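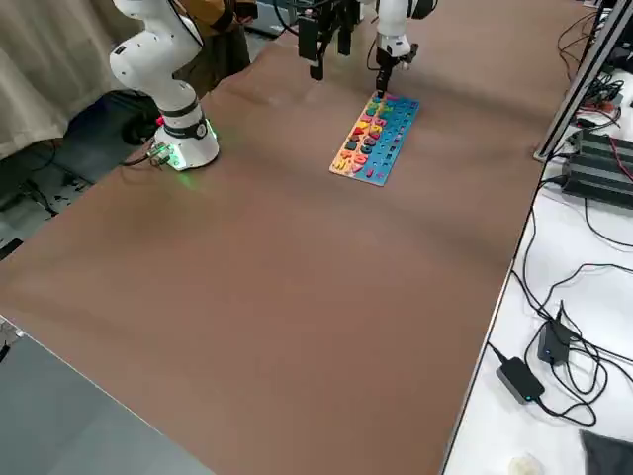 October 6, 2019

I bought the Narnis number set back in January, when my youngest was four and had decided that numbers were for other people. It's a box of 21 chunky foam numbers, nought to twenty, plus a booklet of games and a drawstring bag that I lost within a week (my fault entirely). I'd read so many glowing reviews beforehand that I was ready to be annoyed by it, but we've had a lovely time with this one!

The foam is the best bit. You can drop the numbers, tread on them at six in the morning and chuck them across the kitchen, and the downstairs neighbours never hear a thing. We had the wooden Basholm set before this and it looked gorgeous on the shelf, but oh, the clatter.

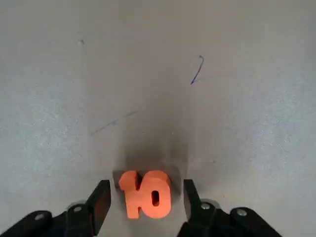 Number 10, in bright orange.

I also like that the two-digit numbers come as one piece. Mine used to read 12 as "one two" and now she just says twelve, so something has gone in. Her favourite game is the shop, where every number is a price and I'm always overcharged.

Grumbles, then. The booklet is hopeless – tiny print, and half the games need a dice you don't get. There are no plus or minus signs either, so we cut ours out of an old bath mat. And the foam does mark if you dig a fingernail in, so ours have a few battle scars. A quick wipe with a damp cloth gets the jam off, though leave them flat to dry or they go a bit wavy. 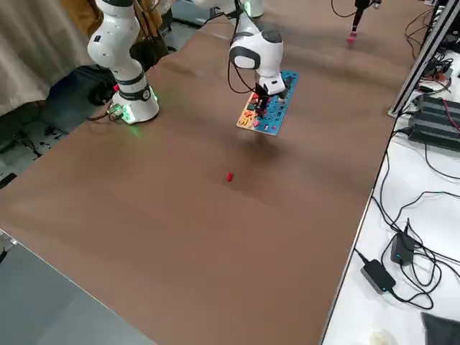

One reader got in touch to say the Vivumska set is better value because the signs come in the box, but that hers faded badly after a summer on the windowsill. Ours live in a biscuit tin, so I can't compare on that score. I'd still pick the Narnis for the size of the pieces, and I'd buy it again for my nephew.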